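Stovov Floor Wax, 40 oz
By the Zondik shop desk | July | 2 min read

Paste wax for old wood floors. Parquet, strip, plank. Low smell, buffs by hand or machine. One can does a small bedroom, two coats. Sweep first, then wipe, then wax. Thin coats, realy thin.
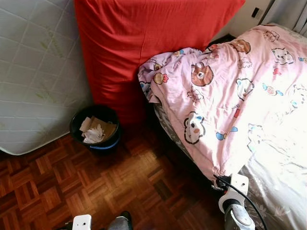 Can I use it over polyurethane?
Better not, it sits on top and gets slick. Bare or oiled wood only.

Ships from the Biltel warehouse, orders in by noon go out same day. No returns on opend cans.

Recent items
Ambaye buffing pads
Zondik wood soap
Stovov scratch sticks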